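Aprendizaje por demostración – Apuntes de la sesión 4
Recogida de ejemplos para tareas de manipulación
Fermín Ocampo

4.1 Qué se entiende por episodio

Un episodio es una secuencia completa de observaciones y acciones, desde una pose inicial conocida hasta una condición de parada. En este curso cada paso guarda la imagen de la cámara fija, las posiciones articulares, la apertura de la pinza y la acción ordenada. Las cuatro señales comparten reloj. Un episodio con desfase entre imagen y acción no se corrige a mano: se descarta.

La tarea de prácticas consiste en coger un cubo de madera de la mesa y depositarlo en la cesta de mimbre. La instrucción en lenguaje natural («coge el cubo azul») se almacena una vez por episodio, no por paso.

4.2 Variación de la escena

El conjunto Olau contiene 1,702 episodios válidos de los 2,000 previstos. Antes de grabar se fija qué factores varían y cuáles permanecen constantes:

– posición de los cubos: variable
– cubo objetivo: variable
– número de cubos a la vista: variable
– fondo e iluminación: constantes en cada bloque de 80 episodios

Conviene anotar el estado de la mesa al inicio de cada episodio. Dos configuraciones con los mismos objetos y distinta separación entre ellos cuentan como configuraciones distintas.
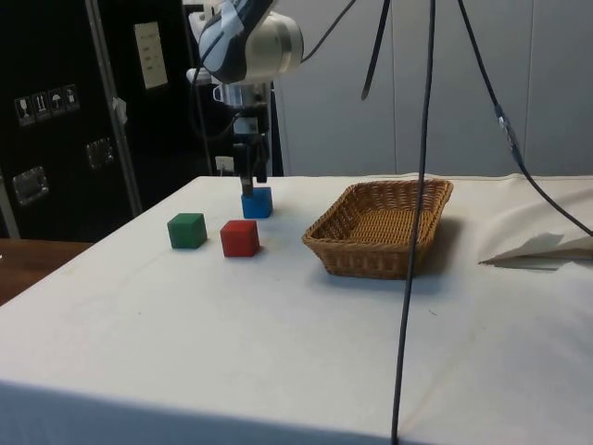

Pinza sobre el cubo azul; los cubos rojo y verde permanecen en la mesa.
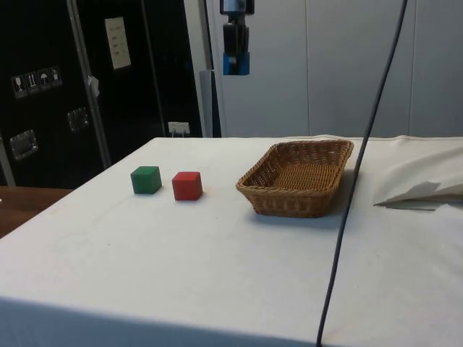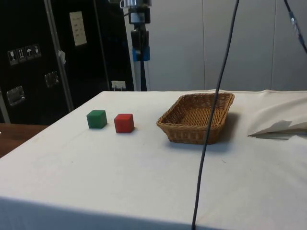 En las dos últimas, cubos verde y rojo, con la cesta vacía.

Athina Bakalis objeta que una cesta vacía no basta como etiqueta negativa, pues el mismo fotograma puede pertenecer al comienzo de un episodio correcto o al final de uno fallido, y propone que el resultado se anote siempre sobre la secuencia entera. La objeción se acepta. En la versión actual del formato, el campo «resultado» pertenece al episodio y ningún fotograma lo hereda.

4.3 Criterios de descarte

Se elimina el episodio cuando falta algún tramo de imagen, cuando el operador interviene con la mano dentro del campo de visión o cuando la instrucción no corresponde al cubo manipulado. Los agarres fallidos se conservan si el operador los corrige dentro del mismo episodio – contienen información sobre la recuperación – y se marcan con la etiqueta «reintento».

4.4 Partición

La partición se hace por configuración inicial. Si se reparten fotogramas sueltos al azar, los pasos contiguos de un mismo episodio acaban en entrenamiento y en validación, y el error medido pierde significado. Para la validación se reservan 11 configuraciones completas.

4.5 Ejercicio para la próxima sesión

Redactar el protocolo de grabación de un bloque: pose inicial del brazo, regla para colocar los cubos, condición de parada y campos que debe rellenar el operador. Extensión máxima, dos páginas. Indicar también qué se hace con un episodio en el que el cubo cae fuera de la cesta.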